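Herari Community Help
Robotics and Automation > Shared Workshops

Finger pads on hand-held grippers peel at the tip after repeated closing

Posted by Aaliyah Beaulieu
Status: Answered
Viewed 653 times

I am writing on behalf of a shared workshop that is building a small set of hand-held grippers for recording demonstrations. The shells are printed in light gray material, and each tool has two fingers that meet in a V. The inner face of each finger carries a black textured mesh pad. The design is our own, although the finger linkage was adapted from the published Orndale drawings.

The pads do not remain attached. After a working session of normal use, the lower edge of one pad begins to lift, always at the tip and always on the side that touches the object first. Once the edge has lifted, the mesh catches on soft items such as cloth and the fingers no longer close evenly.

The following measures have been taken to date:

Cleaning the finger face with isopropyl alcohol before the pad is applied.
Replacing the original double-sided tape with a thicker foam tape. This made the problem worse.
Pressing the fingers closed overnight with a rubber band.
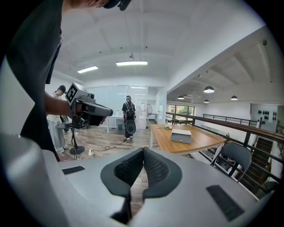 The rectangular grip patches on the body of the tool were fixed with the same tape and have given no difficulty, so we are inclined to rule out a bad roll. The room is on an upper floor and becomes warm in July, but the fault was also present in cooler months.

We would be grateful for advice on two matters. First, is there an adhesive suited to this type of pad that still permits replacement? Second, should the fingers close fully, or should a small gap be left between the pads? At present ours stop with a narrow gap, and members of the workshop disagree as to whether this is correct.

Accepted reply
Xiaoyan Cui
Member, 298 replies

The patches on the body are held against a broad surface and are loaded mainly by the palm. The pads at the fingertip are loaded along the face, in the direction that peels the leading edge. A tape that performs well in the first position may fail in the second, and a thicker foam will generally make matters worse by allowing the pad to creep. Your own result is consistent with this.

I would recommend the following procedure, which our workshop adopted for a comparable build.

1. Remove the pad and all residue. Do not scrape with a metal blade, as the grooves will print through to the next pad.
2. Sand the finger face lightly with 200 grit paper until the layer lines are no longer shiny. Wipe with alcohol and allow it to dry fully.
3. Cut the new pad slightly longer than the finger face, so that the end can be folded over the tip and secured on the outer side. The edge that used to lift is then no longer exposed to the object.
4. Apply a thin film of flexible contact adhesive to both surfaces, wait for the period stated on the container, and join them once. Repositioning weakens the bond considerably.
5. Clamp between two flat blocks. A rubber band concentrates pressure at the middle of the finger and leaves the tip nearly free.
6. Leave the tool out of service for a full day.

A pad attached in this way can still be replaced. Warm it gently with a hair dryer on a low setting and pull it back from the folded end. Test the heat on a scrap print first.

With regard to the gap, either arrangement is acceptable, provided that every tool in the set is the same. If the tools are to pick up paper, cloth or thin cable, the pads must touch. If they will only be used on boxes and containers, a small gap reduces wear. Please check also that the pads are parallel at the point of contact. A finger that is slightly twisted will load one corner only, and no adhesive will hold for long under that condition.

Reply
Darius Costache
Member

Use super glue. We have had no problems with it. Fastum makes a gel version that does not run.

Comment by Xiaoyan Cui
Rigid glue may be suitable for a permanent pad. It tends to crack where the finger flexes, and removal usually damages the print. I would not advise it where pads are treated as consumable parts.

Reply
Kamonchanok Duangkaew
Moderator, Shared Workshops

The accepted reply is sound. I wish to add one point concerning the design of the finger.

If the finger is to be reprinted in any case, consider adding a shallow recess to the inner face, with a raised lip at the tip. The pad then sits within the recess and the lip carries the sideways load. The Jatoi finger files in the member library already include this feature and may be scaled to suit. Please keep the recess shallower than the pad, or the lip will touch the object before the pad does.

Members printing at 40 percent infill have reported that the lip is strong enough for ordinary handling. I have not tested lower values.

Follow-up from Aaliyah Beaulieu

Thank you to all who replied. We have refitted one pair of fingers using the folded pad and contact adhesive, and the edges have remained flat so far. On inspection, one finger of the worst tool was indeed twisted, and it will be reprinted with the recess. Ginette Petrenko, who maintains our drawings, has asked whether the lip should also run along the sides of the pad or at the tip only. I will open a separate thread on that subject.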